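OK so my Vellateck phone is finally showing the new update and I have been refreshing that settings page like a maniac since breakfast. Thread, I guess!

First, the size. 821 MB. My last one was 415 and that already took forever on our wifi, so I plugged the thing in, went to make soup, came back, and it was sitting at 13 percent. Cool cool cool.

For anyone on the older Prostov model: Duarte Falcão posted that his carrier has it down for the second half of December. Mine is unlocked, so maybe that's why I got it early? No idea. Check manually, don't wait for the popup. 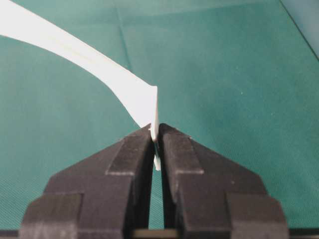 What I wanted most out of this update was the battery screen, and they finally fixed it. You can see which app is eating your charge while you sleep (hi, weather widget, we need to talk). Dark theme got redone too, and it's a real dark now, matte black like those two gripper fingers, with just a bit of lighter gray along the edges of the buttons. I love it. My eyes love it at 2 am.

Stuff I don't love: the alarm moved. Again!! It's under Tools now, and you have to swipe past the compass to get there. Who is using the compass every morning?

Also my Dallomach earbuds dropped off 3 times on one walk. Forgetting them in Bluetooth and pairing again seems to help, but I've only had it like this for an afternoon, so don't quote me.

If yours gets stuck on "preparing," clear out some space first. I deleted a pile of old podcasts and it started moving again.

Going to try the new keyboard tonight, will add to this thread if it does anything weird with accents.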